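Ticket 299: Wallpaper calculator orders too few rolls for large floral patterns
Product: Sqalli room planner
Opened by: Meriem Zaki
Status: Waiting on fix

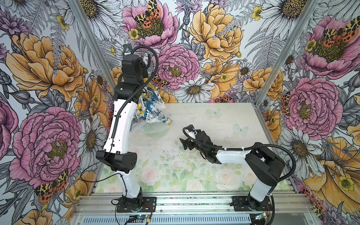
Problem
The planner ignores the pattern repeat when a room has more than 2 papered walls. I entered three walls in a large peony and fern print and it gave me 4 rolls. The Worton store worked it out by hand and came up with 7.

Steps to reproduce
1. Start a new room and add three walls.
2. Pick any print with a repeat over 20 inches.
3. Open the order summary.

Tried so far
Cleared the cache. No change.
Switched from inches to centimeters. Same roll count.
Removed one wall. The count went up, so the repeat is being read at that point.

Reply from support, 3:40 p.m.
Confirmed on our side. The third wall resets the repeat to zero. Until the fix is out in May, enter each wall as its own room and add the totals. Orders already sent to Sirkska can be changed until they ship.

Reply from Meriem Zaki
Separate rooms gave 7. Please leave this open until the update.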